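Filed under: Course Notes > Textiles 301 > Week 4
12 shares | 3 comments

Twill, indigo and why cloth fades

Welcome back! Last week was plain weave, over one and under one, all the way across. This week we get to twill, my favorite thing in the whole course. In a twill the filling yarn skips over two or more warp yarns, and each row starts one step to the side of the row before. Those steps line up into a slanted rib. Grab a magnifier and look at any pair of khakis – the slant is right there.

Fewer crossings mean the yarns can pack closer together, so twill can be heavy and still bend nicely. It also drapes better than a plain weave of the same weight (try both swatches from your Friesen kit over the edge of a desk).

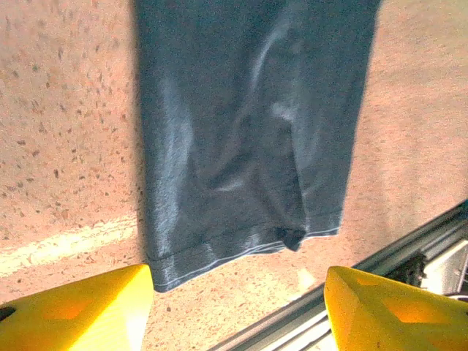 Indigo is a strange dye. It won't dissolve in water until you take the oxygen out of the vat, and the yarn comes up yellow-green and turns blue in the air! Most of it stays near the outside of the yarn, leaving a pale core, and every rub takes a little blue away. On a jeans leg, check the hem first. It's folded and stitched, so the raised edge takes more rubbing than the flat cloth, and a lighter, slightly frayed corner is a good place to start your wear notes. Don't mistake shine for fading, though. Light catching a crease can look silvery too, so flatten the cloth before you write anything down.

For next time: read the Endton mill chapter, draw a 2/1 and a 3/1 twill on graph paper, and bring one old denim item you don't mind cutting. Dye vats open in October.

Comments (3)

Brock Fehr: Is the 3/1 drawing left-hand or right-hand?

Mélanie Gill: Either one, Brock, just label it!

gratora_weaver: Loved the vat demo. My thumbs are still blue.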